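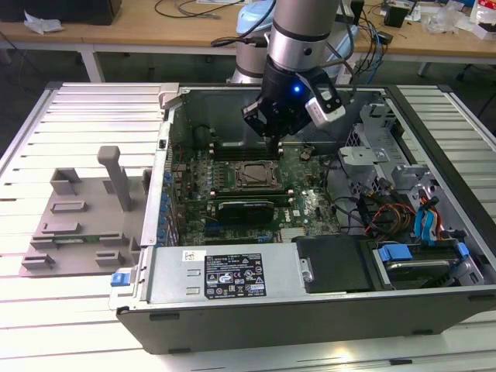
Section 4: Opening the Case and Inspecting the Board

This section applies to desktop and workstation towers received at the Turkness refurbishment workshop. It should be read together with Section 3, Receiving and Labelling. Memory and processors are not to be removed until the inspection in 4.2 has been signed off.

4.1 Preparing the tower

1. Shut the computer down and disconnect the mains lead and all other cables.
2. Press the power button once and wait 31 seconds.
3. Lay the tower on its side on the work table, with the removable panel facing upwards.
4. Release the panel and place it on the rack marked Frota.
5. Fasten the wrist strap to bare metal on the case — painted surfaces are not suitable.

CAUTION: Edges inside the drive cage may be sharp. Keep fingers clear of cut-outs and vents.

4.2 Inspecting the processor socket

1. Find the metal retention frame which holds the processor. The thin wire lever runs along one side of it.
2. Check that the lever is straight and lies flat.
3. Check the screws at the corners of the frame. Do not tighten them at this stage.
4. Copy any code printed on the board near the memory slots on to form 802.

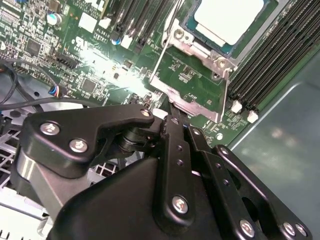

4.3 Inspecting the memory slots

1. Examine each bank of slots in turn. On some boards there is one on either side of the socket.
2. Record which slots are occupied and which are empty.
3. Look for cracked or missing latches at the slot ends. White latches discolour with age; this is not a fault.
4. Leave fitted modules in place until Section 5.

NOTE: The coin-cell battery should remain in its holder during inspection. Replacement is covered in Section 6. 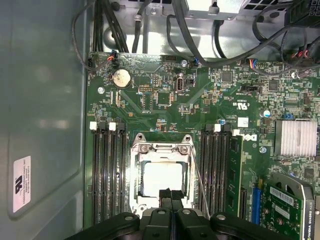

Prepared by Thaís Trindade, Technical Documentation, Flirunberg
Issued February 1, 2020

4.4 Recording the inspection

1. Enter the case label details on form 802, including model and serial numbers where legible.
2. Mark any damaged part with a Flernasard tag, and leave the part where it is.
3. Pass the form to the bench supervisor for signature. Unsigned forms are returned to tray 32.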